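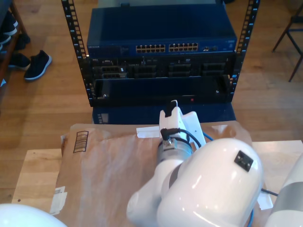

OK small home rack thread, because three of you asked and I have coffee and no plans until lunch.

First thing, it's an open-frame rack. Two black rails with square holes all the way up, no sides, no door. I went back and forth on a cabinet for months. Cabinets look tidier in a listing, but I like being able to get a hand in from any direction, and I'm always getting a hand in.

Edivaldo Fagundes talked me out of the cabinet in the end. He used to put racks in dentists' offices and he has strong feelings about doors. I have now absorbed all of them.

Order from the top: blue NETGEAR switch, black server right under it, flat black panel under that. Then a dark blue box at the very bottom, under the rack. I'll die on the hill of switch on top. You plug and unplug there more than anywhere else and I'm not crouching for it.

The panel at the bottom was the last thing in. Before that I had a gap there and I kept putting screwdrivers in the gap. Then a bag of cage nuts. Then a sandwich, once, for like a minute.

Speaking of cage nuts! Buy the bag of 100. I bought the little bag first from Sotstead and then had to wait a whole weekend for the second little bag with the server sitting on a towel. The big bag costs hardly any more and you will lose a bunch under the couch anyway.

Also get the cage nut tool. It's a bent bit of metal and it feels silly paying for it. My thumbs would like you to pay for it.

Someone asked what this all cost. Used rails, $11 at a school surplus sale, which I still can't believe. Server was $317 from Barros, refurbished. I'm leaving the switch out of the total because I traded a bike for it and I don't want to do that math.

Noise: the server is loud for the first minute and then settles into a sort of hum. I can take a call next to it. My sister says she can't, but she also can't take a call next to a fridge.

Floor stuff. It's a light wood floor and I was nervous about dents, so I did a slow walk-around before I picked the spot. Pick the spot BEFORE you load the rails. I did it the other way round back in December and had to take the server out again to shift everything a foot to the left.

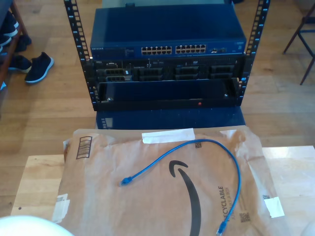
And the table in front of it is the other half of the setup, really. Everything that comes in gets opened there. Pale top, so a dropped screw shows up right away — on my old dark desk I'd be feeling around with my palm like I was reading braille.

My rule is that one package gets opened at a time. I open it, deal with whatever's in it, and the mailer goes out to the recycling before the next one gets touched. I break this rule constantly. There was a week when the table had so many brown envelopes on it that I lost a patch cable inside one and ordered another patch cable.

If you're saving mailers to reuse, peel the old labels first. I mailed a bracket to a friend in an old one and it came straight back to me. Took me way too long to work out why.

Cables, since that's always the next question. I get mine from Coltus, short ones, and I'm slowly labeling both ends with plain white tape and a pen. The label maker is a Zindel, and it jams, so pen it is. If you have a label maker that doesn't jam please tell me what it is, I'm begging.

Things I'd do differently: buy the shorter screws, wipe the switch lid more often (glossy blue, shows every bit of dust when the sun comes in), and read the rail numbers before mounting anything. There are tiny white unit numbers printed up the left rail. I mounted the server one hole off the first time and fought with it for half an evening. 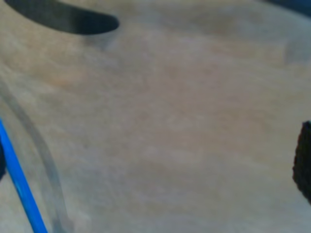 Close-up, very blurry, mostly beige

Next job is the mailer pile, and then I want to re-seat that bottom panel. I've been putting it off because it means getting down on the floor with a flashlight and my knees have opinions.

Somebody upthread asked if a rack is overkill for one server and one switch. Yeah, kind of? But before this they lived stacked on a bookshelf, and every time I needed the back of one I had to move the other. I do not miss that bookshelf.

Last one before lunch — if you're near a school surplus sale, go early. Room 505 at mine had two more sets of rails and they were gone by ten. Send me pics of yours when it's up, messy ones too!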